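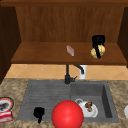 Where Does the Water Go?

Every time you wash your hands, water runs down the drain and out of sight. It then starts a long trip through pipes. Water that has been used in a home is called waste water.

Step one: the sink

A sink is lower than the worktop, so water stays in it and flows to the lowest point. Many kitchen sinks have a flat part beside the bowl called a drainboard. Washed plates can stand there while they drip. A strainer has small gaps in it. Water can pass through, but bits of food are held back. 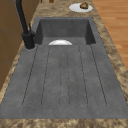
Step two: the bend

Under most sinks the pipe curves down and then up again. The curved part is called a trap. A little water always stays in the bend. It works like a plug and stops smelly air from the sewer coming back into the room.

If a sink is not used for a long time, the water in the trap can dry up. Running the tap fills it again.

Step three: the sewer

The pipes leaving a house slope gently downhill. Gravity pulls the water along, so no pump is needed on this part of the trip. Small pipes join bigger pipes under the street. In the town of Hollwood, 1,610 homes share one main sewer. Where the ground is too flat, a pumping station lifts the water so that it can flow downhill again.

Step four: the treatment works

First, screens catch rags and other large things. Next, the water rests in wide tanks and the heavy dirt sinks. This dirt is called sludge. After that, air is bubbled through the water. Tiny living things called bacteria use the air and feed on the waste that is left.

The cleaned water is tested and let out into a river or the sea.

What must not go down the sink

Cooking fat (it sets hard inside pipes)
Paint
Coffee grounds
Rice and pasta, which swell in water

Words to know

Sewer: a large pipe that carries waste water
Sludge: the heavy dirt that sinks in a tank
Trap: a bend in a pipe that holds water

Text by Mahlet Mamo. Checked by Loredana Piras.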